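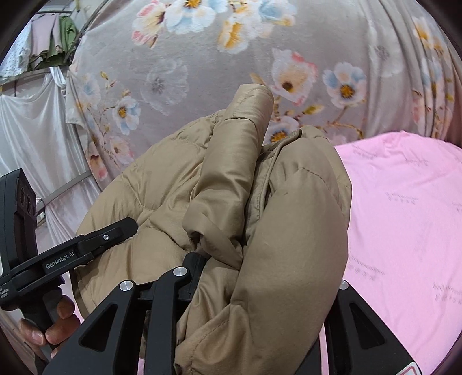 Why does my padded jacket come out of the washing machine with the filling in lumps?
The filling clumps together when it gets soaked and stays that way until it has been dried with some movement. A longer spin and a low tumble dry will usually put it right.

Ticket opened 22/04/2025
Product: Prireo front loader, bought in October
Status: Closed

Customer report
Washed one quilted jacket on the Outdoor programme. At the end it was very heavy and water ran out when it was lifted. Hung it on an airer for 2 days. Outside felt dry, inside still damp, filling gathered at the bottom of each channel. Second wash gave the same result. No error code on the display.

First reply, Amton help desk
Please check the following and write back.
Was the jacket washed alone? A single bulky item often sits on one side of the drum. The machine senses this and cuts the spin short.
Which spin speed was showing? Outdoor starts on the lowest setting unless you change it.
When was the pump filter last cleaned?

Customer update
Washed alone both times. Spin was on the lowest setting. Filter had never been opened. Found a hair grip and a lot of grey fluff in it. Cleaned it and ran a rinse and spin with nothing in the drum. Drained fine in 6 minutes.

Second reply
Thank you. Put the jacket back in with two clean bath towels, zip closed and pockets empty. Select Rinse + Spin and raise the spin by one step. Check the care label first and do not go above what it allows. No softener.
Then tumble dry on low with a few clean tennis balls. Stop every 21 minutes or so, take the jacket out, shake it and break up any lumps by hand through the lining.

Customer update
Spin ran to the end this time. Took four rounds in the dryer, a Stetsiuk vented model. Lumps gone from the body, still a few in one cuff. Worked those out with fingers and gave it another round. Left on a hanger overnight.

Closing note
No fault found with the machine. Cause was an unbalanced load and low spin, with a part-blocked filter. No engineer visit booked. Filter cleaning is on page 26 of the handbook.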